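Against the Surround Remix

Opinion

Film sound has a versioning problem, and the people who sell films at home have no reason to fix it. A picture released with a mono or plain stereo track is now routinely issued with a new multichannel mix, and the original is either dropped or placed three menus down under a label such as "2.0 alternate." My argument is that the original mix should be the default on any release that carries it, and that a release without it should say so on the outside of the package.

I will use one film as the main case. Musholm is a prison drama, shot cheaply, with a lead performance that people still imitate at parties. The theatrical prints were mono. I have owned the tape, two discs and the current download. They do not sound like the same film.

What a remix changes

A mono mix is a set of decisions about level. There is one channel, and everything in it competes for the same space. If the editor wants a line to be heard over a train, the train goes down. If the editor wants the train to win, the line is lost, and the audience is meant to lose it. In the yard sequence of Musholm the lead gives his only confession in the film and a delivery truck covers the second half of it. You see his mouth move. On the tape you get five words and then engine noise.

On the current version, the truck has been moved to the right and rear channels and the voice stays in the center. You can hear the full confession. It is not a well-written confession. It was recorded as a guide and, as far as I can judge, was never meant to be understood. The scene now explains the character 30 minutes before the script wants him explained, and the later scene with the brother plays as repetition.

This is a larger change than most recuts make. If a distributor removed a shot from the same sequence, there would be letters. Because the change is in the balance between two sounds, it is sold as an improvement in clarity.

The second common change is replacement. Old effects tracks are often lost, or survive only in a combined mix with the music, so the remixer lays in library sounds. Gunshots are the usual victims. The shots in older crime films are short, dry and slightly overloaded, since that was what the recorder did with them. The new ones have a low end and a long tail. In a small room they arrive late, and they cover the cut that the original sound was timed to.

Music is the third. Song-heavy films get the worst of it, as the label usually has a clean stereo master on hand and the temptation to use it is strong. A song that was coming out of a car radio is suddenly coming out of the sky. The Akov pictures had this done to all of their needle drops. The dance hall number in the second one was mixed thin and off to the side of the talk, with a lot of room on it, and you understood that the couple were not listening. In the remix it plays at album quality across the front speakers, and the couple have to be pushed up by several decibels to be heard over it. They now sound as though they are shouting at each other over a song they both dislike.

The argument for remixing

The case for the other side was put well by Keyvan Bagheri in a talk I attended in October. He mixes for a living and has done a number of these jobs. His points were that most listeners no longer own equipment suited to the old tracks, that a mono track played through a soundbar is often processed into something worse than a careful remix, and that directors, when asked, tend to like the new versions.

I accept the second point. Consumer devices do poor things to a single channel. Many apply a widening effect by default, and it smears consonants. But this is a fault in the playback device and should be corrected there, or with a clear instruction on the setup screen. It does not follow that the film should be altered to suit.

The third point is weaker. A director asked to approve a remix decades later is hearing it in a treated room, on large monitors, with the person who made it sitting one chair away. Some of them also have hearing loss in exactly the range where the old tracks did most of their work. Approval under those conditions is worth having and should be credited. It should not be used to retire the version that audiences knew. 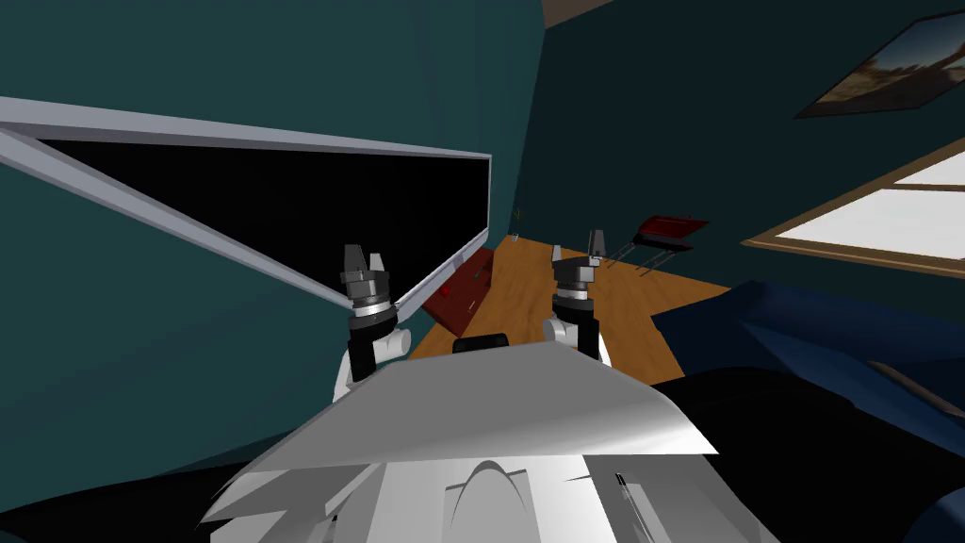
What a release should carry

The technical cost of keeping the original is small. A mono track at a decent rate takes up very little of a modern disc, and next to nothing on a server. The real expense is in the transfer. Ayten Kılıçarslan restored the optical track for Tronberg from a worn print, with 248 separate repairs listed in her notes, and it was the longest single task on that release. The distributor then shipped it as a secondary track and put the word "immersive" on the front of the box.

I would ask for four things. The original mix should play unless the viewer chooses otherwise. It should be labeled by what it is, such as "original theatrical mono," and not by a channel count. Any replaced effects or music in the new mix should be listed, even briefly. And a review of a disc should state which track the reviewer listened to, which at present almost none do.

Martinelli is the one recent release I know of that meets the first two. It starts in mono, at a level that requires you to turn the volume up a little, and the remix is there in the menu for anyone who wants it. I tried the remix for a reel and went back. The footsteps in the corridor were very clean and came from behind my left shoulder, where I keep the bookcase - and I turned to look at it, and missed the cut.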